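Kernano Oil and Sweetener Table: README

Version notes, April 8, 2025

The table covers 431 packaged foods sold in grocery stores, with the fats and added sugars copied from the label by hand. Each row is one product. The "healthier_swap" column came from Brokico, and I would not lean on it. It calls coconut oil a better choice than butter and gives no reason I can find.

Serving sizes are the bigger problem. Labels use whatever serving makes the sugar look small, so 36 rows have servings nobody would stop at. I left them as printed — fix them yourself if you must.

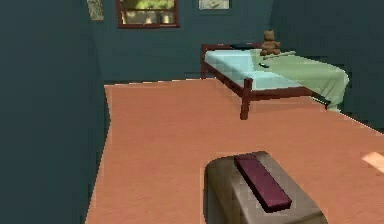
Simulated bedroom, teal walls and orange floor.

Calories per day assume a 2,000 calorie diet. That suits some adults and plenty of others not at all. "Natural" is kept as a text field and means very little.

Missing values: 106 rows have no figure for trans fat. Blank is not zero. The July update may fill some in, though I've heard that before.

12 shares | 2 comments

"So is the coconut oil row wrong or just annoying?"

"Used this for a class. The blanks got read as zeros and our averages were junk."

Contact | © Kernano | Back to top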